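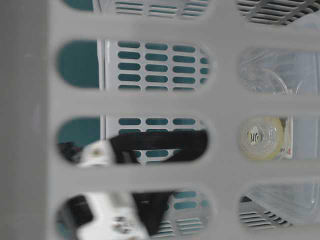
A small store only works if people stop treating it like a big store with things missing, according to Anderson Rangel, and the whole morning at Villca was meant to prove it.

Visits > Retail > Open days > Villca

A morning at the Villca store of tomorrow

May 6, 2024

I went because the invitation said lunch and because I have now been promised the future of the neighborhood grocery by four different companies. Villca rents the ground floor of a former tile showroom at the end of the Zorneseo bus line. The bus stops short of the gate, so you walk the last stretch along a road with no sidewalk, which is a funny way to arrive at a talk on walkable shopping.

The idea is simple enough. Take the 3000 products an average family might conceivably want, study what they buy, and put only those on the shelves. Villca has got as far as 2420. When I asked which ones had been dropped, I was told they were "duplicates." I went looking for plain rye crackers and found two kinds with seeds and one with cheese. If plain is a duplicate of seeded, I'd like to see the study.

We were handed a floor plan, a pen that didn't write and a shopping list, and sent around as if we were customers. Fruit first, then bread, then a long cold aisle, then everything else. The baskets are the ordinary light gray plastic sort with slots in the sides. I mention them only because the brochure gives them a paragraph under "touchpoints." 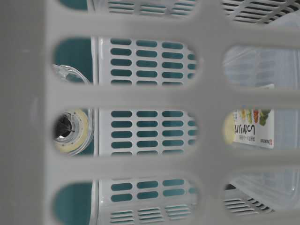 Bread was good. Somebody bakes it on site and the smell does more for the place than the lighting, on which Villca has clearly spent a lot. The cold aisle was the weak part. Milk is at the far end, exactly where every supermarket of my childhood hid it, and when I said so the guide told me that in their layout it was "a destination." The list had taken me past the ice cream twice by then.

Prices are on little screens supplied by a firm called Mevov. They are easy to read, I'll give them that. What I couldn't get was a straight answer on how often the numbers will change. Once a day, said one person. Whenever needed, said another. Those are very different stores to shop in, and I know which one I would expect to be in at six in the evening with a hungry kid.
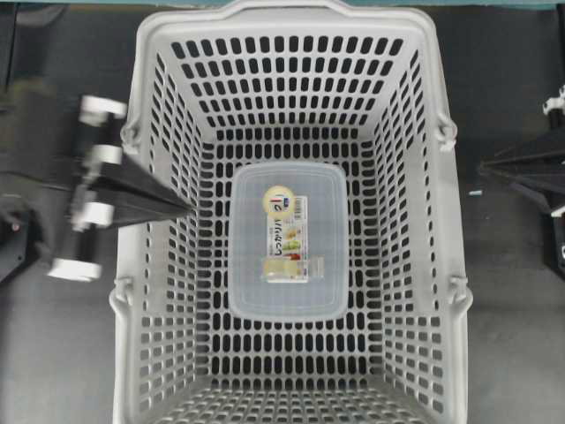 The talk

We sat on folding chairs for a slide show about the trial run in July. The big number was 68, as in 68 percent of visitors saying they would "consider switching" their weekly shop. I would consider learning the cello. There was no slide on how many had come back a second time, and the man next to me, who runs a corner store, wrote that down and underlined it.

A second slide said that 3000 households live within a ten-minute walk. Maybe so, if they walk across the truck entrance. I had just done it and wouldn't do it with bags.

Garkard, who are putting in part of the money, had a table by the door with tote bags. Their person was friendly and knew a great deal about leases and very little about groceries. I asked what happens to the existing shops on the main street and got a leaflet on partnership.

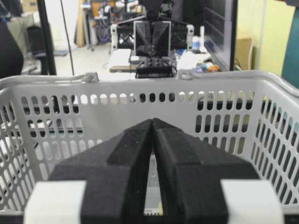
Welington Bragança thought I was being unfair. People out here drive to the big store for a carton of eggs, and anything closer would be an improvement, even with silly names for the milk. He had also found the crackers, bottom shelf, behind the rice.

I checked on the way out, and they were there. They cost more than I pay now.

Lunch was soup and the good bread. The next open day is supposed to be after the summer, and they say the sidewalk is being discussed with the town. I'll go back if it gets built.

Posted in: Shops & Shopping, Day Trips, Grumbles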